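Gripper budgeting

Gripper budgeting is the planning of money for hand-held grippers, their spare parts and the household goods they are used on. The term covers purchase, upkeep and the shelf space that every estimate leaves out.

Costs

The gripper itself is the line everyone argues over and is seldom the largest. Finger pads are listed as consumables, a word that buyers tend to understand in the second month. Marion MacKinnon's planning sheet for the Titine workshop allowed 4 sets of pads per tool and 58 for the project, plus a line marked "more pads." 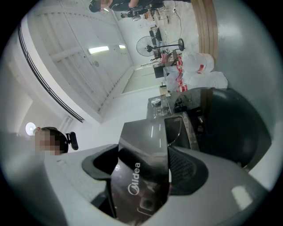
Black finger pads closed on a glossy Midea-branded part.

Appliances come next. Kitchen goods are bought whole, although the work may concern only a lid or a door, and few accounting systems have a code for a rice cooker that will never see rice. Murdo Rutherford proposed "laboratory glassware" — the auditors declined.

Shared stations

Large appliances are usually budgeted per station, with two or more grippers to each. The Iltico method divides the price by the number of tools; the Asadi method charges it all to whoever signed for delivery.

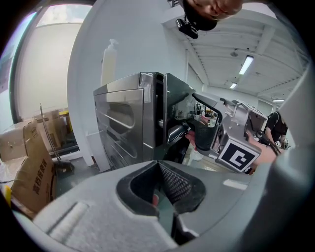

Two hand-held grippers at a stainless steel appliance, its upper door partly open.

Printed markers are cheap and are bought in packs of 100. Boonmee Intarasuk advises ordering them along with the tools, preferably before Tuesday.

See also: Depreciation; Spare parts; Storage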